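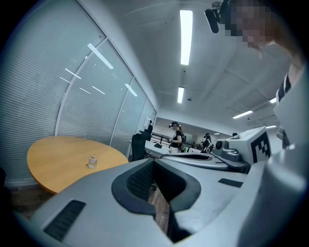
Tirusby Sports Gossip Headlines, v3. Headlines and first paragraphs from the celebrity end of the sports pages: who is dating who, who got dropped from whose wedding, whose golf swing went bad after the breakup. Every row labeled straight, satire or can't tell. Part of it was born digital, part is scanned paper. Each scan batch starts with a cover sheet, and the cover sheet has a black-and-white square on it with a blocky pattern, same general sort of thing as the one on the white-and-gray housing with the round lens, so the script can find the corner and turn the page the right way up. If a page came out sideways in your copy, check the cover sheet first.

Status

Usable. Not finished. The v2 files are still on the Hernside mirror but please stop using them, the label column was shifted one row in the tennis part.

What's in it

headlines.csv, the main file
paras.csv, first paragraphs, joined on row_id
labels_raw.csv, every label from every reader before merging
people.csv, made-up ids for athletes and partners
scans/, the cropped clippings, grayscale
notes.txt, read this if something looks wierd

600 labeled rows. 96 of them from scans. The rest came out of the Skulau web archive as text. Small, yes. Each one was read by 3 people and argued over, so we would rather keep it small.

Columns in headlines.csv

row_id: doesn't change between versions, gaps are rows we pulled
sport: golf, ski, tennis, soccer, racing, other
headline: as printed, including the caps
source_type: daily, weekly, fan site, humor site
label: straight, satire, unsure
split: train or test
dup_of: row_id of the earlier copy if a site reran the story with a new headline, otherwise empty
month: bare month. Years stripped on purpose, see below

How the labels were done

Kirsty Hepburn, Kuldeep Kushwaha and Elspeth Gillies each read everything. Headline plus first paragraph, no source name, no link. Two out of three wins. Three different answers goes to unsure. No tie break after that, we tried one and it just meant whoever was in the room longest got their way.

Guideline was short. Straight means the writer wants you to believe it happened, even when it's obviously junk. Satire means the writer expects you to get the joke. A false rumor is straight. A true story told in a silly voice is also straight. This trips people up, please read it again before opening an issue.

Golf was the hardest. Real golf gossip reads like a spoof half the time and the spoofs copy the flat tone really well. Ski was easy. Racing had too few satire rows to say anything.

Scans

Elspeth's clippings, mostly weeklies. Scanned flat, then cropped by Daichi Hirose with the Brouwer cropper (our own script, tools/brouwer.py, needs a recent Python and nothing else). It cuts on the column rule. Where there is no column rule it guesses, and it guesses wide, so some crops have half a horoscope or a tire ad in them. The text column was typed by hand from the crop. OCR was tried in May and given up on, it kept reading pull quotes as headlines.

Typos in the printed headline were kept. Typos we added ourselves were hopefully not.

Names

All athlete and partner names are swapped for ids like ATH_014 or PTN_014. Same number means the story pairs them up, which doesn't mean they were ever a couple. Years are gone for the same reason, with a year and a sport it took Fiona Paterson one evening to put most of the names back. You can likely still guess a few. Don't publish the guesses.

Rows about anybody's kids were dropped. So were medical rumors. If you find one we missed send the row_id and it goes out in the next build.

Split

50 rows in test, picked by source and not by row. No outlet shows up on both sides. If your score is very high check you didn't join on headline instead of row_id, reruns will leak across.

Known problems

row_ids in paras.csv have a trailing space in the soccer part. Strip them.
Curly quotes and straight quotes mixed. Not fixing it.
Humor site rows are nearly all satire, so if you feed source_type to a model it will learn that and nothing else.
month is empty for most of the scans, the clippings got trimmed under the date line.
One headline is in there twice with different labels. Both copies stay, the paragraphs under them are different and so were the readers' answers.

Good for

Teaching, small tests, looking at how spoof sports writing borrows from the real thing. Kuldeep uses it for a class exercise where students label a handful cold and then compare with labels_raw.

Not good for

Deciding if a story is true. Nothing in here was fact checked, not one row. Also not for ranking outlets by how trustworthy they are, the sample is whatever we happened to have.

Changes

v3: label shift in tennis fixed, years removed, dup_of added
v2: scans added
v1: web rows only, two readers

To do

More racing. Second pass at unsure. A licence file, the permission from the Hernside side covers research use and class use but the wording hasn't been pasted in yet. Ask Fiona before you redistribute the scans folder. The csv files can be passed on with this readme attached.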